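Notebook, simulation room
Friday, 31st August
Entry concerning the demonstration held for the Sirmont party

Purpose of the visit. Sirmont requested a demonstration of the simulated manipulation work before the decision on the next phase, which is due in October. The visitors were shown the current Flollik build on the large display in the simulation room. Vukside had two observers present. The session was planned for the morning and began on schedule.

Preparation. The build was frozen the evening before. Scene file 7 was used throughout, with the fixed random seed 2073 and a step rate of 1000 per second. The older scene files were not loaded. The wrist view was placed on the large display and the joint readouts on the side monitor, which proved difficult to read from the second row of chairs. Larger type is needed there.

Part one: grasping. The opening talk covered the purpose of the simulator and the limits of the contact model. The grasp work was then shown from the wrist view, with the small ball as the object and the white board on the black surface as the background. 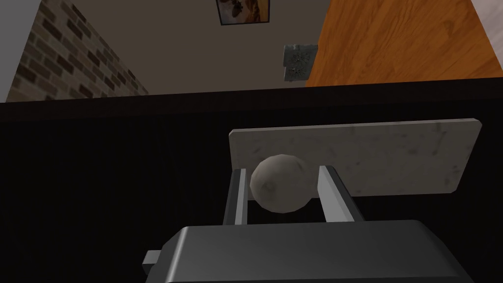 Wrist view, part one. Ball between the fingers, board behind.

The Sirmont party asked how the ball's surface is represented. It was explained that the stone-like finish is a texture only and has no bearing on friction, which is set by a single value per object. This should be stated on the opening slide next time, as the question came up twice. A request was also made for soft objects. None are available in the present build, and the visitors were told so.

Part two: wrist orientation and free space. The second part dealt with views in which the wrist is turned well away from level and the gripper is open with nothing held. These views matter to the planning group, because large plain surfaces give the pose estimator very little to work with. The brick pattern is the most useful feature in such cases, although it softens in places and the rows run at a steep diagonal. 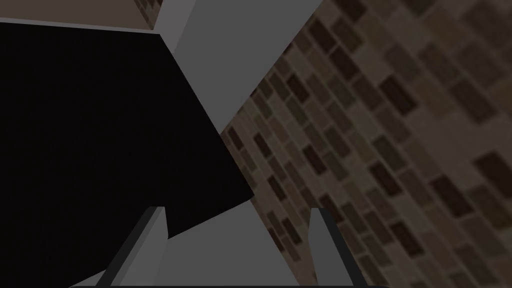
Amini asked whether the estimator should be trusted at all when so much of the view is flat black, and suggested that a confidence value be displayed beside the pose so that visitors may judge for themselves. The suggestion was accepted in principle. The value is already computed and is written to the log – it is simply not drawn on the display. Amini also remarked that the term "free space" had been used in two senses during the talk. The slides will be corrected.

One further point was recorded under this part. The estimator was trained on 600 rendered views, most of them close to level. The Vukside observers considered this too narrow a set, and the remark is fair. Additional tilted views, with the black panel, plain gray surfaces and brick pattern all present, should be added before any new figures are reported.

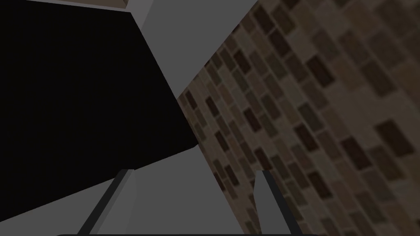 Actions arising
Increase the type size on the joint readouts.
Draw the confidence value beside the pose on the main display.
Add a line on textures and friction to the opening slide.
Correct the use of "free space" in the slides for part two.
Prepare a set of tilted views and send the list to Vukside for comment.
Reply to Sirmont in writing on the matter of soft objects.

Scene file 7 and the log are stored in the shared folder under the name of the visit. The Flollik build remains frozen until the log has been read through. The side monitor has been returned to the upstairs office.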